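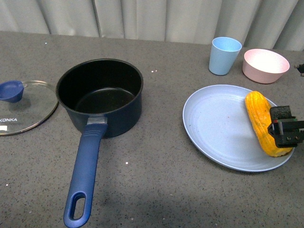

Figure 13.1 A saucepan with a long blue handle on a speckled grey counter.

Chapter 13
Sharing the Work of a Home

In this chapter you will:
look at the difference between doing a job and being in charge of it
keep a household work diary and learn how to read it
compare three ways of dividing chores between people who live together
practise holding a house meeting without a row

Words to know: invisible work, standard, rota, ownership, handover

When I was 16 I was sent to stay with my aunt in Romska for a whole summer, and on the first evening she asked me what my job was going to be. I said I didn't mind, I'd help with anything. I thought that was a very generous answer! She thought it was a terrible one, and told me so over the soup. "Helping" meant she would have to notice everything that needed doing, decide which bits to hand over to me, explain them, and then check. She would rather I took the bins and the bathroom and she never had to think about either of them again.

I've taught home and family studies for a good many years now, and I still start this part of the course with the bins and the bathroom. We've spent the last few chapters on money, and you might expect sharing the chores to be an easier subject. In my experience it's harder. People who will happily split an electricity bill down to the last penny can live together for years without once saying out loud who buys the toilet roll.

The three households

We'll be following three households through this chapter, and you'll meet them again in the exercises at the end.

Lamisi Bonsu lives in Zultville with her two teenage sons and her mother. She works early shifts, so the mornings run without her (or they're supposed to). Her mother does most of the cooking and likes it that way, but she can't manage the stairs with a basket of washing any more, and the boys haven't quite taken in that this concerns them.

Grímur Dalsgaard and Chi-keung Hung share a flat as friends. They have no children and no pets, they both work full time, and on paper it ought to be simple. Grímur cleans a little every day. Chi-keung cleans everything in one go, with the radio on very loud, when he can't bear it any longer. Each of them believes he does most of the work.

Yaneth Huamán and her husband have a new baby and a house full of relatives who want to be useful. Their trouble is a funny one, because there are plenty of hands and it's still Yaneth who has to tell every pair of them where the clean vests are kept. 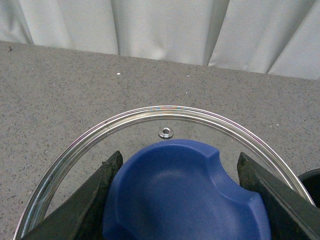 Figure 13.2 Grey speckled worktop with a white curtain behind.

What counts as work?

Before you can share anything out you need to know what there is, and most of us are bad at this. Ask somebody to list the chores in their home and you'll get the ones that make a noise or a mess: hoovering, washing up, cooking, mowing the grass. Fair enough, those are real. But somebody also remembers that the school trip money is due, notices the shampoo is low, knows which cousin won't eat eggs, rings the dentist and sits on hold. I call this invisible work. It takes time, it takes up room in your head, and it rarely gets a thank you.

Lamisi kept a work diary for us one September. She wrote down each household job as it came up, who did it, and who had thought of it first. That third column is the one I want you to watch. Her sons did more than she had given them credit for, and she was pleased about that. In the "who thought of it" column, though, it was her name all the way down, page after page, with her mother's here and there on the cooking days.

You'll be keeping a diary of your own in Activity 13A. A week will do, and please don't show it to the people you live with until the week is over. They'll start being good, and it spoils the results.

Standards, or how clean is clean?

The next thing to sort out is what "done" means. Take the kitchen. For Grímur, the washing up is finished when the sink has been wiped and the cloth hung up. For Chi-keung it's finished when there are no more plates. Neither of them is wrong!
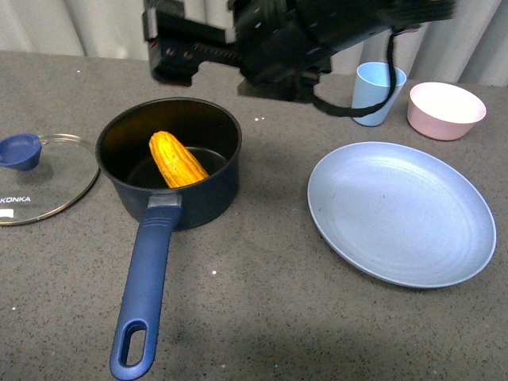
They had simply never agreed on a standard, so Grímur went round after his flatmate with the cloth and got crosser every time, and Chi-keung couldn't work out what he'd done to deserve all the sighing.

A standard should be short enough to say in one breath. "Bathroom: sink, loo and floor, once a week, by the time we eat on the last day." If you need a whole page, you're probably arguing about something else. It should also be one that everybody can live with, and this usually means the tidiest person gives a little ground and so does the messiest. I'm the tidy one in my house, and I can tell you it stings for a fortnight.

Three ways to share

The rest of the chapter takes these in turn:

The rota. Jobs move round from person to person. It's fair on the face of it and good for learning, but someone has to run it, and young children find it muddling.

Ownership. Each person takes a job and keeps it, thinking and all. My aunt's method. It needs a proper handover at the start, and a plan for when the owner is ill.

The power hour. Everyone works at once for a set time, then everyone stops. Chi-keung loves it. Yaneth tried it with her relatives and has asked me to say that it works better without a sleeping baby in the next room.

Before you read on

Write down one job in your home that you have never done, and one that you're fairly sure only you ever do. Put a line under each about how it came to be that way. Keep the page somewhere safe – you'll want it for Activity 13C, where we go through Lamisi's first house meeting and you plan one of your own.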